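首页 > 小说 > 短篇 > 过渡房

过渡房

楼梯间的灯坏了两个星期,卡尔基丹·西赛每天摸着扶手上楼。她住五楼,门牌是76号。这栋楼以前是斯金德马赫公司的职工宿舍,后来公司迁走,楼归了弗拉姆科姆镇政府,租给在鱼罐头厂上班的人。

十一月的一个晚上,她下了中班回来,看见门缝底下塞着一个信封。信封上写的是76号,收信人却是贝扎维特·库姆萨。她认识一个姓库姆萨的人,叫阿贝内泽,在罐头厂开叉车。她没听说过贝扎维特。

她把信放在冰箱上面,煮了一锅面,吃完就睡了。

第二天在更衣室里,她问萨龙·贝耶内,阿贝内泽有没有姐妹。

“有一个。”萨龙说,“死了还是走了,我不清楚。你问这个干什么?”

“有她一封信,寄到我那儿去了。”

“寄到你那儿?”萨龙把橡胶靴套上,站起来跺了两下,“那你给阿贝内泽就行了。”

卡尔基丹说好。可是那天阿贝内泽没来上班。班长说他请了假,去乌兹卡看牙。乌兹卡离弗拉姆科姆坐车要两个半小时,镇上的人看牙、补办证件、买便宜的冬衣都去那里。

她又把信带了回去。信封是那种很普通的长条白信封,右上角的邮票盖了戳,看不清是哪里的。寄信人一栏只写了一个姓:奥佐林什。

阿贝内泽第三天来上班,半边脸肿着。卡尔基丹在午休的时候把信递给他。他坐在叉车的踏板上,看了一眼信封,没有接。

“她不在这儿住。”他说。

“我知道她不在这儿住。是我在那儿住。”

“那你扔了吧。”

“这是别人的信。”

“她不会要的。”他说话的时候用手托着下巴,声音含含糊糊,“奥佐林什是房东。以前的房东,在公司管宿舍。他能写什么?要钱。”

“公司都走了多少年了。”

“他自己要钱。”

铃响了,阿贝内泽爬上叉车,把挂着的耳罩戴上。卡尔基丹站了一会儿,把信折了一道,放进工作服里面的口袋。

她在流水线上的活是把装好的罐头从传送带上挪到托盘里。凹的挑出来,标签歪的也挑出来。每个托盘装满以后,她在单子上写一个数,那天最后写的是2591。她对数字记得牢,对人名记不牢。可是贝扎维特·库姆萨这个名字她整个下午都记着。

下班以后她没有直接上楼,去敲了一楼的门。一楼住的是富阿德·阿拉亚,楼里住得最久的人。他从斯金德马赫还在的时候就住在这儿,给公司修锅炉,后来给镇上修锅炉,现在不修了,锅炉换成了电的。

富阿德开了门,手里拿着一把剪刀。他正在桌边拆一件旧毛衣的袖子,毛线绕在椅背上。

“76号?”他听完以后说,“76号住过很多人。”

“有没有住过一个贝扎维特?”

“有。”他把剪刀放下,给她倒了一杯茶,“她在你那间住了两个冬天。在缝纫车间干活。那时候公司还有缝纫车间,给渔船上的人做内衣,做汗衫。她手快。别人一天做多少她能多做一半,车间主任就把多的算到别人头上,她也不说。”

“后来呢?”

“后来她去找奥佐林什要一间大一点的屋子。她想把她母亲接来。奥佐林什说可以,先交一笔押金。她交了。屋子没有给她。再过一个冬天,公司说要搬,所有人的押金都说到总部去结。总部在哪儿?谁也找不着总部。”

“她交了多少?”

“2213。”富阿德说。他说得很快,像是说自己的生日。“我记得,是因为那张收条是我陪她去拿的。她不放心,叫个男的陪着。我在门口站着,什么忙也没帮上。”

卡尔基丹喝了茶。茶里放了太多糖。

“她弟弟说,信可能是来要钱的。”

“阿贝内泽那时候还小。”富阿德说,“他是后来才来的,来的时候他姐姐已经走了。他住的那间屋子,就是她本来要的那间。”

“他知道吗?”

“我没跟他说过。你要说你去说。”

卡尔基丹上了楼。她没开大灯,开了灶台上面的小灯,坐在桌边看那封信。她把信封举到灯前照了照,里面有一张折起来的纸,纸里还夹着一张硬一点的东西,看不出是什么。她把信放下,洗了杯子,又把信拿起来。后来她把信放回了冰箱顶上。

她想起搬进来那天的事。那天她打扫屋子,衣柜最底下一层铺着旧报纸,报纸下面压着一件汗衫,没有领标,袖口没有锁边,是一件没做完的衣服。她那时候缺衣服,洗了洗,自己把袖口缝上了,穿着睡觉,一直穿到现在。她从来没想过是谁留下的。

她走到床边,从枕头底下把汗衫抽出来,铺在桌上。 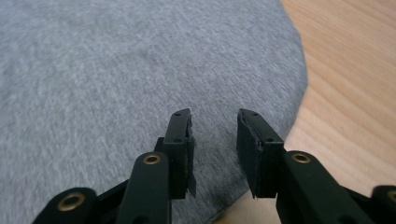
浅灰色的针织布料，铺在木头面上

布已经洗得很软了。她自己缝的袖口针脚大,一针长一针短。下摆的边却是机器走的线,一圈下来没有一处是歪的。她用拇指顺着那条线摸过去,摸到接头的地方,那里回了三针,打得很紧。

她把汗衫叠好,这次没放回枕头底下,放在椅子上。

星期换了一轮,她轮到早班。早班的好处是下午有空。她去镇政府的窗口问,以前公司宿舍的住户搬去了哪里,有没有登记。窗口的女人说,那是公司的登记,不是镇上的登记。卡尔基丹问公司的登记在哪儿。女人说,在公司。

“公司在哪儿?”

女人想了想,撕了一张便条,写了乌兹卡的一个地址。“破产清算的时候,有几箱东西放在这里。不知道还在不在。”

萨龙说她疯了,为了一封信坐两个半小时的车。

“你又不认识她。”

“不认识。”

“她要是欠了钱呢?你找着她,等于帮人要账。”

卡尔基丹说:“那她自己看了信,自己决定。”

萨龙摇摇头,但是借给她一条厚围巾,又叫她从乌兹卡带两包针回来,要粗的,镇上只有细的。

去乌兹卡的车早上六点开。车上很冷,窗子里面结了霜。她把信装在塑料袋里,揣在怀里,汗衫也带上了,裹在围巾外面的纸包里。她说不清带汗衫是为了什么,出门的时候顺手就拿了。

便条上的地址是一个院子,院子里有三家铺子,一家修鞋,一家配钥匙,一家关着门。配钥匙的人说,箱子早没有了,前年漏水,烂掉的都拉走了。

“你找什么?”他问。

“找一个人,在斯金德马赫做过缝纫。”

“做缝纫的你去市场后面问。那边改衣服的,一半是从那个公司出来的。”

市场后面有一条带顶棚的过道,两边摆着缝纫机。她从第一台问起。第一个女人说不认识,第二个女人戴着耳机,没听见。第三个女人年纪大些,嘴里含着大头针,听了名字,把大头针一根一根吐在手心里。

“谁找她?”

“我住在她以前的屋子里。有她一封信。”

“哪间屋子?”

“76号。五楼。”

女人把大头针插到手腕上的针垫里。“窗子还漏风吗?”

“漏。”卡尔基丹说,“左边那扇。”

“塞布条没用,要塞纸。把纸泡软了塞进去,干了就不漏了。”女人在围裙上擦了擦手,伸出来,“给我吧。”

卡尔基丹把塑料袋打开,把信给她。贝扎维特没有马上拆。她看了看寄信人那一栏,把信放在机器旁边,用剪刀压住。

“你坐。”她说,“那个凳子能坐。”

卡尔基丹坐下来。贝扎维特把手上那条裤子剩下的半边裤脚缝完,剪断线头,叠起来,写了一张条子别在上面。然后她才拿起信,用剪刀尖挑开封口。

里面是一张手写的纸,夹着一张旧收条。收条已经发黄了,折痕的地方快断了。贝扎维特先看收条,再看信。信不长,她看了很久。

“他病了。”她说,“奥佐林什。他女儿替他写的。说在他抽屉里找到一沓收条的底子,她一张一张往外寄,按上面的门牌寄。问我这笔钱当初退了没有。”

“没有退。”卡尔基丹说。

贝扎维特看了她一眼。

“一楼的富阿德告诉我的。”

“他还住在一楼?”

“还住。他在拆毛衣。”

“他从前就爱拆毛衣。”贝扎维特把信折好,和收条一起放进铁皮盒子,盒子里都是扣子。“他女儿说,没退的话,她慢慢还。一个月还一点。”

“你要吗?”

“要。”贝扎维特说,“那是我的钱。”

有个男人过来取裤子,付了钱,嫌裤脚短了。贝扎维特叫他穿上再说,他就到帘子后面去穿,出来走了两步,说行,又走了。

卡尔基丹把纸包打开,拿出汗衫。“这也是你的吧。在衣柜底下。”

贝扎维特把汗衫接过去,翻到里面,看了看下摆的线,又看袖口。

“袖口谁缝的?”

“我缝的。”

“缝得不好。”

“我不会缝。”

贝扎维特把汗衫套到机器的平台上,拿小刀把卡尔基丹的针脚一针一针挑掉,换了灰线,压下压脚。机器响了一阵,停了,转过来,又响了一阵。她把两只袖口都锁了边,剪了线头,抖了抖,还给卡尔基丹。

“这个你留着。我那时候给我弟弟做的,做大了,他穿不着。”

“他现在穿得着。”卡尔基丹说,“他在罐头厂开叉车。他以为那封信是来跟你要钱的。”

贝扎维特没有说话。她把机器上的线轴取下来,换上一个黑的,又把黑的取下来,换回灰的。

“他牙怎么样?”她问,“他从小牙就不好。”

“前几天肿着。他来乌兹卡看的。”

“哪天来的?”

卡尔基丹说了。贝扎维特朝过道口看了看。牙科诊所就在市场对面,站在过道口能看见诊所的绿招牌。

“他没过来。”她说。

“他可能不知道你在这儿。”

“他知道。”贝扎维特说,“我给他写过地址。他那时候觉得是我把他扔下了。我说好去接他们,没去接。没有屋子,怎么接?我没跟他说押金的事,我觉得丢人。”

天阴了,过道里有人开始开灯。卡尔基丹要赶回去的车,三点四十。她站起来,想起萨龙的针,问哪里有卖粗针的。贝扎维特从抽屉里拿了两包给她,不肯收钱。

“你跟他说吗?”卡尔基丹问。

“说什么?”

“押金的事。他现在住的那间,就是你要的那间。”

贝扎维特把手停在抽屉上。“窗子朝南的那间?”

“我没进去过。在三楼,走廊尽头。”

“是朝南的。”她说。

她撕了一张别在衣服上用的那种条子,写了几行字,写完看了一遍,把其中一行划掉,折起来交给卡尔基丹。条子很小,折起来只有指甲那么大。

回去的车上人多,卡尔基丹站了半程。她把条子放在手套里面,隔一会儿就用手指碰一碰。路上下起了雨夹雪,司机把车停在坡下面,等前面的货车上去。有人抱怨,有人睡着了。

到弗拉姆科姆的时候天全黑了。楼梯间的灯还是坏的。她走到三楼,没有接着往上走,拐进走廊,在尽头那扇门上敲了两下。

阿贝内泽开了门,穿着袜子,脸已经消了肿。屋里的收音机在报海上的风浪。

“信我送到了。”卡尔基丹说。

他站在那儿,手还扶着门。

她脱下手套,把条子倒在手心里给他。他拿过去,走廊里太暗,他退到屋里的灯下去看。她在门口等着,把纸包从胳膊底下拿出来。

“还有这个。”她说,“袖口是今天刚做的。”

阿贝内泽看完了条子,又从头看了一遍。他走过去把收音机关了。

“外面冷,”他说,“你进来,把门带上。”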